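About the Bench

Baston runs its gripper upkeep from one long workshop on the ground floor at Stitholm. The bench prepares, checks and repairs the hand-held grippers that our operators use in homes, and it holds the spares for them. Each tool leaves here in a pair, left and right, and comes back in the same pair.

A tool is on the setup stand for 36 minutes. Suqin Hou wrote the procedure and still signs off on changes to it. The jaws are opened fully, closed fully and opened again. The pivot pins are checked for side play with the arms at half travel. A pin that moves sideways is replaced, along with the one opposite it. The finger pads are then inspected for lifting at the ends and for grit between the ribs. Pads are cleaned with a damp cloth only – solvent softens the glue.

The last step is a grip check on soft waste: paper, film, thin bags. Hard blocks will pass a jaw that is slightly out of line. Creased paper slips out of it.

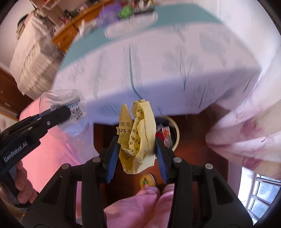 Gripper Maintenance Group – Baston, Stitholm Workshop

Tidying work is the usual load for these tools. One gripper has a crumpled piece of printed yellow paper between its blue pads, and the other, marked GenRobot.AI, has a clear plastic bag. Both materials are light, and both show up a weak closing force early. Operators are asked to report any slip by tool number, with the item that slipped.

Routine service falls due every 3,000 grips. Refilwe Magagula keeps the service log and calls tools in. At service the arms come off, the pins are cleaned and measured, and both pads are changed even if only one is worn. Screws go back with fresh thread lock and are marked with a paint line across the head. A broken line means the screw has turned, and the tool goes back on the stand.

Repairs are handled by Kieran Blackburn and Jasper Van Damme. The most common faults are a loose pad, a stiff pivot and a bent finger. Bent fingers are not straightened. They are scrapped and replaced from stock, which is held at 200 fingers and recounted every May.

The group has 20 pairs in service between Stitholm and the Incombe site. Tools for Incombe travel in the Yan case with the jaws closed and the foam insert in place. Questions about a tool should go to Mandla Mofokeng at the bench, with the pair number in the subject line.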